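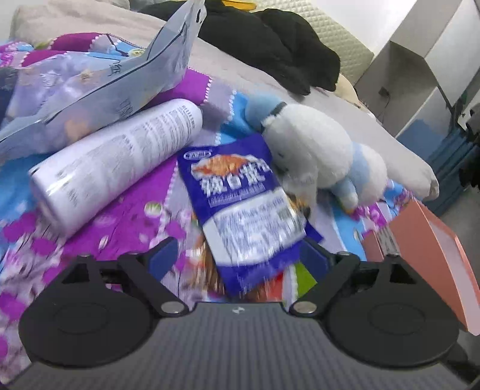

Séverine Riviere
Field Operations Manager, Roravel

Roravel runs small-group walking and canoe trips along the Brunet River, with overnight stops at Vultard Lodge and two tented camps. We are hiring a Camp Logistics Coordinator for the coming season. The post is full time and seasonal, based at Vultard Lodge, and reports to the Field Operations Manager.

Duties

Plan supply runs between the lodge and both camps. The longest run is 300 km round trip, mostly on gravel.
Maintain the stock register for food, fuel, water treatment and linen. The register holds 3,782 line items and is kept in Nudine, our inventory system. Training is given.
Prepare rooms and tents for arrivals and carry out the bedding check at each changeover.
Issue canoes, paddles and life jackets, and record any damage before the next group departs.
Stand in for the camp host -- cooking excluded -- when the host is on leave.

Requirements

Two years of work in a lodge, camp or expedition base.
A full driver's license and experience with a loaded trailer.
Current wilderness first aid certificate.
Working English. French is useful on the Brunet departures.
Able to lift 50-pound loads repeatedly. 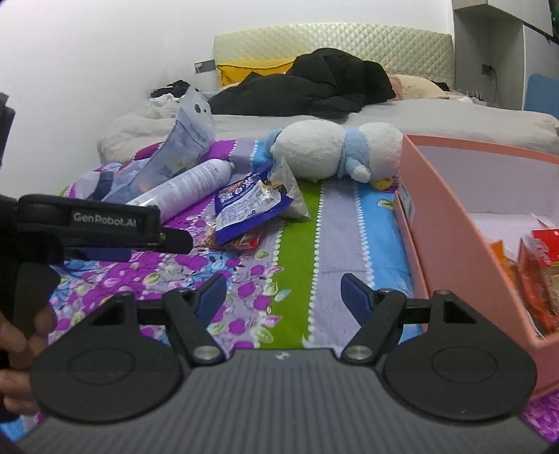 Bed and bedding.

Terms

The rotation is 6 weeks on, 2 weeks off. Room and meals are provided during duty weeks. Travel from the nearest rail station is paid at the start and end of each rotation. Pay is monthly and is set according to experience; the scale is sent to all shortlisted applicants.

To apply

Send a resume, a copy of your first aid certificate and the names of two references to Séverine Riviere at the Roravel office. State your earliest start date. Applications close on 12/3/24. Interviews are held by video, followed by a paid trial day at the lodge -- driving test included.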